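July, bench notes, goalkeeper glove palms

Grip rig back on after lunch. Aisyah re-zeroed the load cell, 19 g drift, corrected. Ran the Malley foam palm first, then the Plornik one, both soaked for two minutes and shaken off by hand.

Malley let go early on the size 5 ball and held well on the full size. Plornik was the other way round, so I'll repeat both before believing it. Ball pressure was set by Dean with the old gauge — must borrow the good one from Rongrong.

Abrasion drum is at 4,000 turns on the Leclerc sample. Colour gone from the index finger, latex still whole. Stitching at the thumb has started to lift. 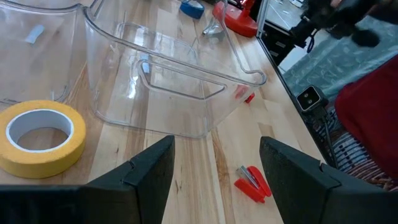
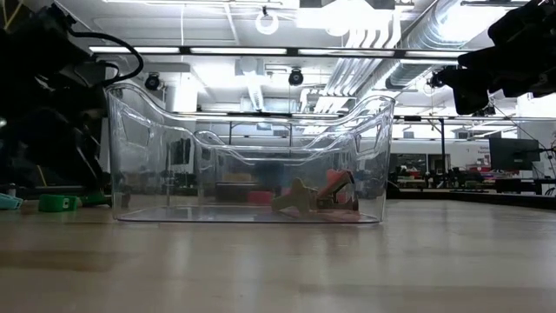
Clear plastic bin, both shots.

Do we wash the palms between wet runs?
Rinse in plain tap water only, no glove wash until the whole wet set is finished. Kofi used glove wash halfway through the last set and we had to throw out the second half.

Fereshteh wants the dry figures at 155 N preload as well as the usual. Fine, but the left clamp needs a new pad first, the foam creeps under it.

Drying: 48 hours on the rack, palms up, away from the heater. Virnisex pair goes on next, label is on the cuff strap. Drum left running to 5 pm.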